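Visit report: Gatell hand-held gripper day, Omico building

Last updated: 02/10/2018

The purpose of the visit was to compare hand-held gripper tools for recording manipulation tasks, and to see whether the same fingers could later be fitted to the arms we already have. Gatell runs the day twice a year. The August session was full, so we took a place on the next one. There were 15 visitors, split into small groups, and each group had a station to itself for most of the morning.

The introduction was short. Gatell supplies the hand-held tool and the finger sets. Omico makes the controller that reads finger opening and sends it to the recording computer. Gwilliam, who shared the floor, showed two arms and a parallel gripper with force limiting. Mitier had camera mounts and lenses only. Prices were given on paper and are filed separately.

We started with rigid parts, mostly printed blocks and short lengths of pipe. All of the finger sets handled these. The flat fingers closed square on the blocks and needed less care in the approach. The angular fingers were slower to line up, but they reached into a tray corner where the flat ones hit the wall first. Finger opening was logged at both ends of travel and the readings came back to the same value each time we checked. I have no complaint about the controller on that point.

Trigger effort differs between tools. The older model has a stiff return spring and two of our group changed hands before the end of the block tests. The newer one is lighter to squeeze but has more free play at the start of the stroke. Gatell said the play can be taken up with a set screw under the grip. We did not get to try the adjustment.
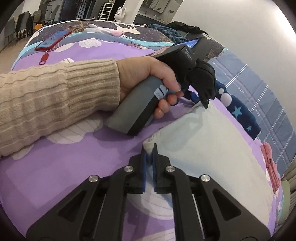
Soft goods are our main interest, and the rest of the morning went to folding and spreading cloth with two tools. The task was to pick up thin fabric by its edge, lift, and lay it down without dragging what was underneath. Pad material made more difference than finger shape. The blue pads on the black fingers, working on pale cloth over a printed bedspread, are the rubber type, and they were the set I would order first. Bare fingers let thin cotton slide out once it was lifted clear. The rubber held it with a light squeeze, though it also tended to collect a second layer if the fingers went in too low.

We ran 97 picks with the rubber pads and the same number with bare fingers. A pick was counted as good if a single layer came up and stayed held until it was put down. The rubber pads gave 16 failures, most of them double layers. Bare fingers gave 69 good picks, so 28 failures, nearly all slips. The operators were new to the tool and the order of trials was not mixed, so these figures should be read as a first look. A repeat with trained operators would probably bring both failure counts down.

Working with both hands raised a separate problem. With the tools close together, the housings can touch before the fingertips do, and the operator has to roll one wrist outward. This is easy to do by hand. On a pair of arms it would use up wrist travel, and Gwilliam confirmed that their smaller arm would be near its joint limit in that position. The larger arm has room, but it is too heavy for our bench.

The afternoon was cameras. Mitier had a wide lens and a standard lens on identical mounts. The wide lens keeps both fingertips and a good part of the work surface in view, at the cost of bending near the corners. The standard lens gives a cleaner view of the pads but loses the second tool as soon as the hands separate. For two-handed cloth work the wide lens is the better choice. Calibration took longer than the printed sheet suggests, mainly while we looked for the correct board.

Open points to raise with Gatell:

Pad life. No wear figures were available for the rubber pads, and replacement requires removing the finger.

Spare screws for the linkage. Thread size is not in the manual.

Whether the Omico controller can accept two tools on one cable. The answer on the day was "yes, with new firmware", with no release date.

My recommendation is to borrow two of the newer tools with rubber pads and wide lenses for a month before any purchase. The Gwilliam arms can wait until the wrist travel question has been checked on our own bench.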